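Trellis bench gallery: planning the second workstation

December
By the Trellis equipment desk, Dreltbridge

We run one two-armed robot at a bench in Dreltbridge, and next year's budget has room for a second. This page goes with the purchase request. The request has the line items in it. This is the longer version, for people who have to sign off on a bench and would like to know what the money goes to.

The robot is the biggest line and the easiest one to write. We asked for quotes on a two-armed unit with hands. Cullinell came back with a lead time of 18 weeks, which puts delivery after the spring intake. Kombo quoted up to 20 weeks and includes a spare hand. We are leaning toward Kombo for the hand alone. When a finger joint goes, the bench is down until a replacement comes, and shipping a hand out for repair costs more than anyone put in the first budget.

Everything else on the list is what the first request left out.

Furniture. A table at the right height with space under it for the robot's body, a mat with some give to it, and screens. Allow for screens on more than one side. Glossy tabletops gave us trouble with reflections, so the new request asks for felt from the start.

Cables and mounts. Last time we bought these one at a time and paid shipping on every order. The new request has them as a single line. It includes floor tape, a tripod stand and spare connectors.

Small goods. The current list runs to 121 items, nearly all of it stationery, toiletries and packaged household things from ordinary stores. Paper wears out first. Notebooks get creased and have to be replaced often, and a page that has been turned many times no longer behaves like a new one. Clear plastic is cheap but worth buying in several shapes. Ropes and soft pouches last well. Put this down as a monthly cost — it never stays a one-time purchase.

Floor space. Measure with both arms out to the sides, then add room for a person to walk behind with a cart. Our first drawing had the table and the robot on it and no aisle.

Staff time. One operator per bench, plus whoever resets the table. Page turning is slow to set up and we now plan fewer runs per shift for it than for pick and place. If the second bench is going to share an operator with the first, that should be decided before the order goes in, as it changes where the power drops go.

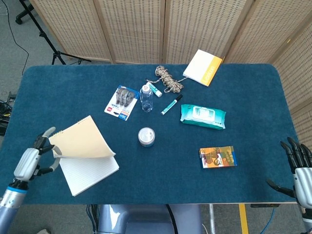 Power itself is quoted separately by the building and is not in our total. The same goes for carpet repair and for moving the storage shelves. We have asked for those two figures by the end of the month, and the request will be updated when they come in.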